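礼品登记簿

镇议会通过《行为守则》的那天晚上，我在做会议记录。这是我的工作。Lellcombe镇的议会记录员只有一名，编制上写的是“半名”，另外半名归公墓科。

守则是省里要求的。省里认为，地方上的政治应当现代化，于是寄来一份四十六页的范本，凡是该填镇名的地方都留着横线。我们的法律顾问填得很认真，只漏了一处，所以直到今天，守则第十九条仍然规定：“______镇的议员不得在会议期间互掷物品。”有议员据此主张，这一条对Lellcombe不适用。

表决之前辩论了三个小时。养羊的那位议员问，互相瞪眼算不算违反守则。法律顾问说要看瞪多久。开五金店的那位议员问，如果他在店里给市民打折，算不算利益输送。法律顾问问打几折。他说从来没打过。大家都点头，这一点全镇可以作证。

最后全票通过。镇长敲了一下木槌，说这是历史性的一刻，请记录员记下来。我记的是：二十二点十七分，通过，散会。

守则里最要紧的是第七条：议员及工作人员收受任何礼品，须在三日内登记，写明来源、用途和估价，登记簿向公众开放。登记簿由我保管。我去文具柜里找，找到一本硬壳账簿，封面上印着“公墓草坪”。我把“公墓草坪”划掉，写上“礼品”。这样一来，我的两个半份工作总算有了交集。

头一个月登记簿上只有一条：镇长收到日历一本，来源，银行，估价，零。镇长解释说，那时已经是九月，日历是当年的。

第二条就麻烦了。

当时镇里正在讨论换投票系统。老办法是举手，由我来数。有一家叫Flimeteck的公司，派了一位穿灰西装的先生来做演示，他说举手是十九世纪的技术。开五金店的议员说，手比十九世纪要早一些。灰西装先生宽容地笑了笑，打开了幻灯片。

他的系统是每位议员面前放一个盒子，盒子上有两个按钮，按下以后，结果会先传到很远的一个地方，再传回来，显示在墙上。全套报价一千七百六十四元，不含墙。

演示十分成功。七位议员试投了一次“是否喜欢晴天”，结果是四票赞成，三票反对。没有人肯承认自己反对晴天，为此吵了二十分钟，养羊的那位议员最后说，他反对的是连续的晴天。

灰西装先生走的时候，在会议桌上留下了一只碗。

我是第二天早上发现的。碗里没有东西，碗底没有字条。我打电话到Flimeteck，接线员请我描述一下我的碗。我说那不是我的碗。她说，那么就不归售后管了。

依照第七条，碗要登记。可是登记在谁的名下呢？碗放在桌子中央偏北，离镇长一米二，离养羊的议员一米一。镇长说，既然如此，碗就是送给养羊的议员的。养羊的议员说，桌子是公家的，碗在桌上，碗就是公家的，公家不能给公家送礼。开五金店的议员拿起来敲了敲，说这种碗他店里有，卖得比较贵。大家于是请他估价，他估完以后我们才想起来，他估的是他店里的价钱。

按照那个价钱，碗超过了守则规定的上限，必须移交廉政专员。

我们没有廉政专员。守则规定必须有，但一个镇单独请不起，省里建议几个镇合请一位。隔壁的Drendanov镇倒是有一位，按小时收费。他听我在电话里讲完，沉默了很久，后来账单寄到，我才知道沉默也是计费的。

他的初步意见有十一页，大意是：第一，碗是不是礼品，取决于赠送者有没有赠送的意思；第二，赠送者有没有赠送的意思，应当去问赠送者；第三，在弄清楚之前，碗不得移动、使用或清洗。

碗已经移动过了，五金店的议员敲它的时候拿起来过。我请示专员怎么办。他说放回原处即可，又收了半小时的钱。

从那以后，镇议会就围着那只碗开会。预算案是绕着它传阅的。有位市民来申诉下水道的问题，讲到激动处一拍桌子，碗跳了一下，七位议员同时站了起来。那位市民后来对别人说，他从没见过议会对下水道这样重视。

登记簿向公众开放，公众起初并不感兴趣。自从本地报纸登了“议会神秘容器”的消息，来看的人就多了。他们看完登记簿，还要求看碗。我查了守则，没有哪一条说不许看，就定在每天下午两点到三点。有一位老太太看了很久，说比她想的小。Sugawara杂货店在橱窗里摆出了同款，标价牌上写着“无须登记”，据说一周之内全卖完了。

有人提出公开募款，替镇里把专员的账付掉。反对的人说，募来的款也是礼品，也要登记，一登记就又得找专员。提议的人想了想，坐下了。

投票系统的事倒没有耽误。法律顾问认为，只要碗的性质没有定，凡是跟Flimeteck有关的表决，所有坐在桌边的人都有利益冲突，都应当回避。于是表决那天，七位议员依次声明回避，依次走到走廊里去。会议室里剩下我，和几位旁听的市民。我等了五分钟，宣布法定人数不足。我其实没有权力宣布这个，不过有权力的人都在走廊里。
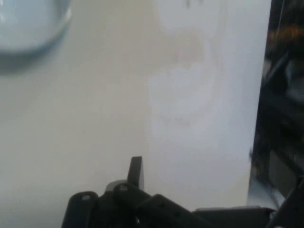
二、专员的最终意见

专员的最终意见到得比较晚，信封上盖的日期是2024年1月16日。正文只有一页，附件很厚。

他联系上了那位灰西装先生。先生已经离开Flimeteck，改行卖厨具了，这一点让专员警觉了一阵子，多花了两个小时去查，结论是巧合。先生说，碗是他自己的，他出差时习惯带着，早上用来吃麦片。那天演示完他太高兴，收拾电脑的时候忘了拿。他问能不能寄还给他。

所以碗不是礼品。登记簿上的那一条应当注销，写明“误登”。我写了。写完以后，登记簿上就只剩镇长那本过期的日历。

接下来要决定的是邮费。寄一只碗要花公款，花公款要表决，而收件人是私人，议员们拿不准这算不算镇议会给人送礼。守则只管收，不管送。法律顾问建议修订守则，增加第七条之二。养羊的议员说，他可以顺路带过去。大家问他顺什么路，他说还没有想好。

后来付账的时候，会计把费用加了一遍。专员前后一共收了一千三百二十七元。开五金店的议员算了算，说再添四百多块，就可以买下整套投票系统了。镇长问，那到底还买不买。按议程，这一项可以当场举手。

大家举了手。我数了一遍，又数了一遍，四票赞成，三票反对。

镇长问我，赞成的是哪一边。我翻了翻前面的记录，上面写的是：买不买。我把这三个字念给他们听。他们讨论了一会儿，一致同意下次会议再议，并请记录员今后把问题写得清楚一些。

我记了下来：二十一点五十分，散会。碗包在两层旧报纸里，暂时放在公墓科。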